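The Long Way to a Cup of Soup

By Odette Poulain

The first thing I learned at Tosden is that I am bad at microwaves. I've owned one for most of my adult life, I reheat coffee in it more than I'd like to admit, and it took me eleven tries to open the door of one with somebody else's hands.

Well, not somebody else's. They belonged to a two-armed robot, and I was driving it from a chair, holding a pair of handles that look a bit like gardening tools and feel much nicer than that. You move, it moves. You squeeze, the fingers close. Mahtab Ghorbani, who runs the teaching sessions, told me to relax my shoulders, and then told me again, and then came over and gently pushed them down for me.

Tosden is a small outfit on the second floor above a tile showroom. What they do all day is show robots how to handle ordinary kitchen stuff, by hand or by remote control, over and over, and save every run. The software that stores it all is called Clelel (say it like "clay-lel," I was corrected twice). When I visited, the count for the microwave task stood at 1,354 saved runs. Of those, 794 had been marked good enough to learn from. The rest have a bump in them, or a pause where the driver got lost, or a sneeze. Really, a sneeze! Hnat Sydorenko played that one back for me and you can see both arms hop.

"People think we're collecting perfect ones," Hnat said. "I'd rather have a slightly ugly run where the person knew what they wanted."

He's the one who explained the door to me. When you or I open a microwave, we pull and our whole body sort of swings along with it, and we never think about the curve. A robot driver has to think about the curve. Pull straight back and the oven slides toward you. Pull too wide and your fingers slip off. The trick, he says, is to stop pulling once the latch lets go and just follow the door where it wants to go.

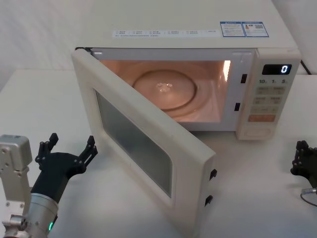
After that comes the part I liked best, the letting go. You'd be surprised how often a beginner opens the door nicely and then catches it with a knuckle on the way out and swings it half shut again. I did this four times in a row. Mei-kuen Kan, at the next station, kindly pretended to be busy with a cable.

Mei-kuen used to teach piano, and she's the best driver they have. She sits very still and hums. Her runs are so even that the team had to ask her to mix it up a little — start from a higher spot, come in from the side, take her time on one and hurry the next. If every run looks the same, the robot only learns the one way, and then somebody nudges the oven two inches and it's lost. So now she keeps a stack of index cards with little dares on them, and she draws one before each run. The card I drew said "pretend you are tired." No problem there.

They also teach the older way, where you skip the handles, grab the arm itself and walk it through the motion. Kuo-hua Yau swears by this for anything with a push in it, like closing the door until it clicks. He says he can feel the click come up through the metal, and that with the handles he's only guessing at it. Mahtab disagrees, and they have clearly been having this argument since long before I showed up. I tried both. With my hands on the arm I felt the click right away, but I also leaned on it so hard that Kuo-hua had to throw the run out.

Lunch was soup, heated by a person in the other microwave, the one in the break room. I caught myself watching how Mahtab opened it. Elbow in, pull, follow, let go. She saw me watching and did it again, slower.

I went back in for one more hour and got 2 runs marked good. They're in there now with Mei-kuen's, under my initials, and Hnat says the second one is pretty decent apart from the start, where I was still talking.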